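Can a machine be relied upon to clear and reset a communal table?

Lultlow Housing Office

We manage a supported housing scheme of 104 flats with shared lounges on each floor. Residents use the lounge tables for meals, and also for correspondence and for the use of a computer, so that crockery and equipment are frequently left on the same surface. Our domestic staff clear the tables twice daily.

At its meeting in January the management board asked this office to establish whether any part of the work could be passed to a machine. We have received a sales brochure, which we found difficult to assess. It speaks of "full domestic autonomy" and gives no account of what the equipment does when it meets an object it does not know.

We should be grateful for replies on the following matters. Is there equipment at present on the market which can remove a bowl from a table and leave a keyboard in place? If so, what supervision does it require? Should results obtained in computer simulation be given any weight when a purchase is under consideration? We are not seeking a floor cleaner, as we already have two and they are satisfactory.

Colero Equipment Advisory Desk

The short reply to the first point is that we know of no product which we would recommend to a housing provider for this purpose. Research arms can do it under favourable conditions. An arm which can do it every day, in a lounge with residents present, is a different proposition and we have not yet seen one offered with a maintenance contract we would sign.

It may help to separate the chore into its parts. The machine must find the bowl, decide whether it is to be moved, reach it without disturbing what is beside it, take hold of it, carry it level and put it down somewhere suitable. Members of staff do all of this while talking to a resident. A machine may manage five of the six parts well and still be of no use to you.

Finding the object is now the stronger side. Taking hold of it remains troublesome. A shallow bowl has a low rim, and if a saucer or plate is beneath it the gripper may close on both. Shiny metal is a further difficulty, for the reflections on the inside of a bowl alter as the arm approaches. Objects with leaves or sprigs are worse again, as software may have to judge whether it is looking at food or at an ornament. We would not wish to explain to a resident why her plant had gone to the kitchen.

With regard to simulation, we would give it some weight. It is inexpensive, it harms nothing, and a supplier who has done a great deal of it has at least considered the task. The limits should be understood, however. A simulated room is generally much barer than an occupied one. The objects do not chip, the floor has no crumbs on it, and no person leans across the table. The cameras also spend a good part of their time looking at things other than the table, and the software has to make sense of those views as well. 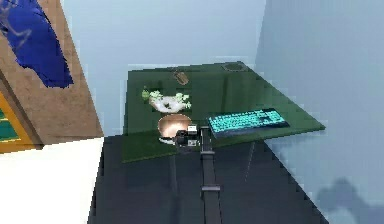
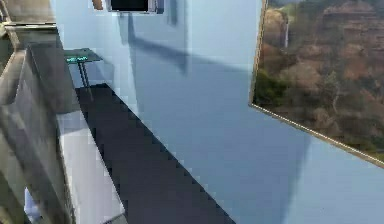
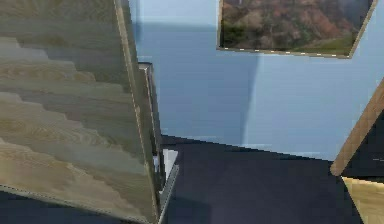
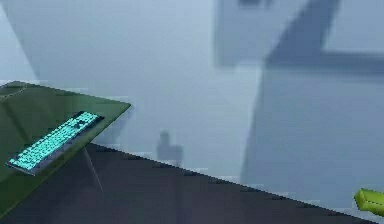

Computer-rendered views of a simulated room. The keyboard on the green tabletop can be seen in the first and fourth; the landscape picture on the wall is in the second and third.

In the first view the gripper is in front of a copper-coloured bowl, with the keyboard further to the right on the same table, and this corresponds fairly closely to the arrangement described by the Lultlow office. It would be wrong to read more into a still view than that. It does not show a completed task, and any supplier who relies upon stills should be asked for the full unedited run.

We suggest that the following be requested in writing before any demonstration is attended:

- the number of attempts made, and the number in which a person intervened
- whether the objects used were known to the software beforehand
- the behaviour of the arm when it drops something
- the arrangements for stopping it, and who is permitted to restart it
- the cost of a replacement gripper and the period for delivery

An honest supplier will have the first of these figures to hand. On the matter of supervision, you should assume that a trained person will need to be in the room at all times. In that event the saving in labour is nil, and the board should be told so plainly.

Grimshaw Catering Stores

We had one on trial. It was slow. Our own staff clear a table in 90 seconds and the machine took most of a tea break over one cup. It also would not start until the chairs had been pushed in, and a member of staff had to do that. We sent it back. Buy a good trolley.

Galex Workshop Services

We should like to qualify the reply above, as the experience in workshops has been more favourable, although the conditions are not the same as those in a lounge.

Our unit uses a single fixed arm to move finished parts from a bench to a tray. The parts are all of one kind, and the bench is marked so that they are always put down in the same place. Over the first month we recorded 405 cycles before the arm was stopped for a fault, and the fault was a loose cable. We regard this as satisfactory. It was achieved by making the work easier for the machine, however, and we doubt whether residents could be asked to leave their bowls on a painted square.

When we tried the same arm on the canteen table the results were poor. It could pick up a mug by the side if the handle pointed away. Cutlery was beyond it. A keyboard left on the table was pushed twice, and on the second occasion it fell. We have since made it a rule that electrical items are removed before any trial, and we would advise the Lultlow office to do likewise.

We differ slightly from the Colero desk on simulation. In our case it was of real value in settling where to mount the arm. We moved the mounting by 165 millimetres on the strength of it and the reach was much improved. We did not find that it told us anything dependable about grip. The office may wish to ask suppliers which of these two purposes their simulation has served.

If the board is anxious to proceed with something, a powered trolley which follows a member of staff between floors is a modest and well-tried purchase. It does not pick anything up.

Comments

Lultlow Housing Office: We thank all three contributors. The list of points to be requested in writing has been copied to the board, and the supplier has been asked for an unedited run. No reply has been received to date.

Grimshaw Catering Stores: Ask them about lids as well. Ours could not do lids.

Colero Equipment Advisory Desk: We accept the point made by Galex concerning the position of the mounting. Our remarks were directed to handling only.

Galex Workshop Services: Please note that the figure for cycles relates to one type of part. It has been quoted elsewhere on this site without that condition.

Page last reviewed June 2023. Contact the help desk | Terms of use | © Community Help Pages. All rights reserved. | Back to top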